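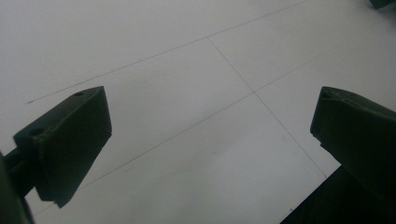

Lesezeit: 2 Minuten

Wer in Trornness eine Ferienwohnung kaufen will, liest in fast jedem Inserat das Wort »Seeblick«. Gemeint ist damit alles Mögliche, vom Balkon über dem Wasser bis zum Dachfenster, durch das man auf einem Stuhl stehend einen Streifen Grau erkennt. Ich halte das für ein Ärgernis, das sich leicht abstellen ließe.

Im Mai habe ich mir in Hellgate und Grostside 21 Wohnungen angesehen. Bei sechs davon fehlte im Inserat das Hausgeld. Bei drei weiteren stand es drin, aber ohne die Rücklage für das Dach. Über die Küche gab es dagegen jedes Mal einen ganzen Absatz, und »lichtdurchflutet« waren sie sowieso alle, auch die Erdgeschosswohnung zum Hof.

Makler sagen gern, ein Inserat solle Lust auf die Besichtigung machen. Das kann es auch mit Zahlen. Rowlands, das kleinere der beiden Büros am Ort, nennt seit dem Frühjahr Hausgeld, Baujahr der Heizung und Stand der Rücklage gleich im ersten Absatz. Die Texte lesen sich trocken. Man weiß danach aber, ob sich die Anfahrt lohnt, und für mich waren das zwei Stunden je Strecke.

Eine Pflicht zu diesen Angaben wäre mir recht. Bis es so weit ist, rate ich jedem Käufer, sie vor dem Termin schriftlich zu verlangen und ohne Antwort nicht loszufahren.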